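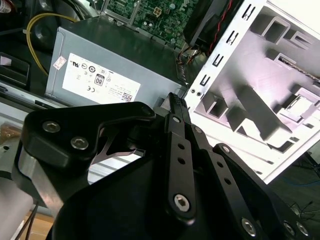
Inside the Practice Tower

A small gallery from the computer assembly bench at Orside, where we keep a desktop tower for learning how the parts of a PC go together. The tower has a silver power supply, a white case and a gray mock motherboard. Nothing on it has to boot, so the same cables can be plugged and unplugged all week without anyone worrying about a dead board.

Power connectors

Black plastic housing with small square pin sockets along one face. Connectors like this are keyed, so they go in one way only. Hold the housing, not the wires, and line it up before you push. If it feels stiff at the start, back it out and look at the pins again.

The power supply

A plain metal box in silver-gray. On most towers this goes in before the board, and we teach it in that order. The cables are easier to route while there is still room to get a hand behind them. The Rillden worksheet has the order we use, on page 9.

The board

Ours is a mock plate with a matte gray finish. Some of the raised parts are plain blocks that take up the space real components would. The memory slot and the CPU socket are closer to the real thing, and there is a silver chip in the socket.
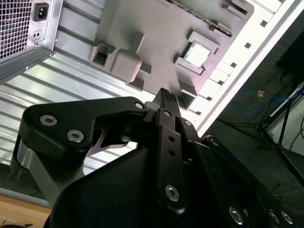
The slot covers are white and run in a row along the lower edge of the board. On a working PC you would take one out for each expansion card. We leave them alone for the beginner sessions.

The back of the supply

Fan grille with a fine square mesh, and next to it the power inlet with its three contacts. Check that the wall cord is out before you touch anything inside a real machine – every time, even if you are only moving one cable.

Side panel

Silver metal with horizontal ridges. It shows fingerprints and gets a wipe with a dry cloth on Wednesday.

Visiting the bench

The bench is in room 103 of the Zendska building, past the Sisay print shop. Sessions run for 2 hours and cost nothing. Bring a Phillips screwdriver if you have one you like – the shared ones are worn. More galleries from the workshop will go up in January, starting with cable routing and drive bays.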